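Layout and Storage of a Tabletop Play Kitchen
Student project report, Ulteo Workshop, Medville

1. Purpose

The project set out to find a fixed layout for a play kitchen used on an ordinary table with no shelves or drawers. The set had to be laid out and put away by one person, and every item had to have a known place. The work ran through May. Appearance was not graded.

2. Materials and starting layout

The set was put together from several sources, so the items do not share a scale. The cookware is close to real size, while the toy food is small. The table has a white top, which gives good contrast with the black pot and the frying pan but very little with the plate. The plate was kept because its thin grayish rim is enough to find it by.

In the layout under study, the cookware stands at the left side, the plate at the top center, and the green colander nearer the middle. The ketchup bottle lies on the plate. Standing it up was ruled out early in the project, as it fell whenever the table was bumped. The orange slice has its place to the right of the plate. 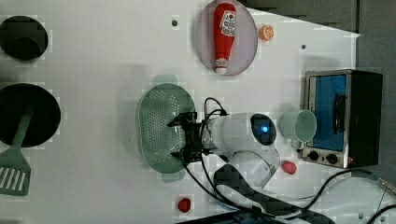 3. Method

Each trial began with all items in one storage box. The person running the trial set out the items from a written list, waited for a signal, and then packed them again. Time was taken with a kitchen timer. Three layouts were tried: cookware left, cookware right, and cookware along the back. The storage box was an Araya model with a flat lid, kept on the floor beside the table.

4. Results

Setting out the cookware-left layout took 58 seconds. Cookware right took 72 seconds, mostly because the box stood on the left and the pan had to be carried across the table. Cookware along the back was dropped after one trial and has no usable time.

Packing the cookware-left layout took 48 seconds. The colander went in last, on top of the pot.

The wall next to the table was also considered as a place for hanging storage.
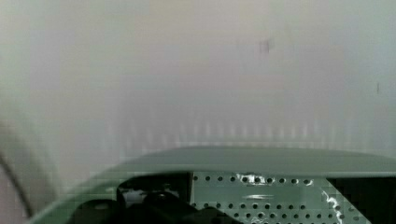

A rail from the Ternidon catalog would have held the pan and the colander, but drilling was not permitted in the room and adhesive hooks had not been tested with the weight of the pan. All storage therefore stayed in the box.

5. Remaining work

The list should be revised to put the pot before the colander in the packing order. Repeat trials with the box on the right are needed before the two side layouts can be compared fairly.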